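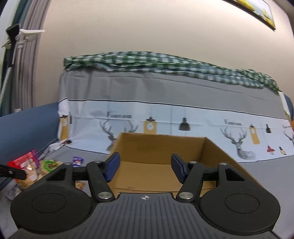 Photo: mine, October 27, 2021

Overnight bread, the lazy way

Quick one, I have to be out the door. People keep asking for this so I'm finally typing it up.

What you need: 900 grams bread flour (I get the Cakus one, any will do), two teaspoons salt, a small pinch of instant yeast, cool water. Makes two loaves. Halve it if your bowl is small.

Night before. Flour, salt, yeast in the biggest bowl you own. Add water a bit at a time and stir with your hand till there's no dry flour left. Should be sticky and ugly. No kneading! Cover with a plate, leave on the counter, go to bed.

Morning. Dough should be nearly doubled and bubbly on top. If it isn't, wait. My kitchen in Jondcombe is cold from September on, so I usually end up giving it till lunch. Back when I lived in Drokport it was ready before I was up.

Flour the counter, tip it out, cut in half. Fold the edges of each peice into the middle, flip over, drag it toward you a few times so the top goes tight. Into greased pans. Cover with a towel.

Oven to 450. By the time it's hot the dough is usually close – poke it, if the dent comes back slowly you're good. Springs right back, wait longer.

Slash the tops. Bake till properly brown, darker than you think. Tip one out and knock on the bottom, you want a hollow sound. Dull thud = back in for a bit.

Cool on a rack. Don't cut it hot, it goes gummy.

Freezing – slice first, then bag. Toast striaght from frozen.

Whole wheat works too, swap in a third or so and add a splash more water. Rye version is coming when I get the Tanner pans back.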